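Desktop Hardware Servicing
Unit 6 handout: power delivery and the processor area
Instructor: Ott Vaher
February 21, 2023

6.1 Before work begins

Shut the system down, unplug the line cord and hold the power button for 6 seconds. Put on the wrist strap and clip it to bare metal on the chassis. The power supply housing is not to be opened at any point in this course. Screws go in the Litomero tray, sorted by length.

6.2 Reading the power supply label

Record the model, the rated output and the efficiency mark before unplugging any cable. The 80 PLUS program grades supplies by the share of input power delivered as DC output, with the remainder lost as heat. The CE and UL marks concern conformity and safety and say nothing about efficiency. Fine print is often gray on white; use the bench lamp.
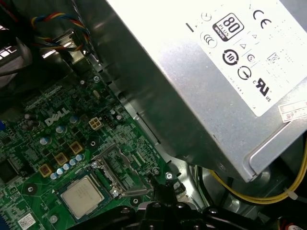

The board does not run the processor directly from the supply voltage. A four-pin connector brings 12 V to the regulator, which steps it down to the low voltage the core requires. Each phase of the regulator consists of switching transistors and a choke. Capacitors on the output side smooth the ripple. When tracing the circuit, start at the connector and work toward the socket.

Inspect the capacitors for domed tops, residue at the base and leaning cans. Enter any finding on the Bodnár sheet with the board reference printed next to the part. Do not press on a part to test whether it is firm.

6.3 Socket and retention frame

The load lever is released first, then the frame is raised. Hold the processor by its edges only. Old thermal compound is removed from the heat spreader with a lint-free wipe and isopropyl alcohol, working from the rim inward.
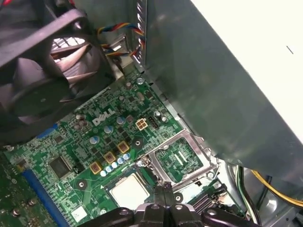
Fan leads must be kept clear of the blades and of the socket before the frame is lowered. If a lead has to be moved, note its original path. Check the orientation notches on the processor against the socket; no force is needed to seat it. Close the frame, then the lever.

6.4 To hand in

Completed Bodnár sheet, one per bench
Sketch of the path from the four-pin connector to the socket
Label data from 6.2

Questions on grading go to Mojtaba Bahrami.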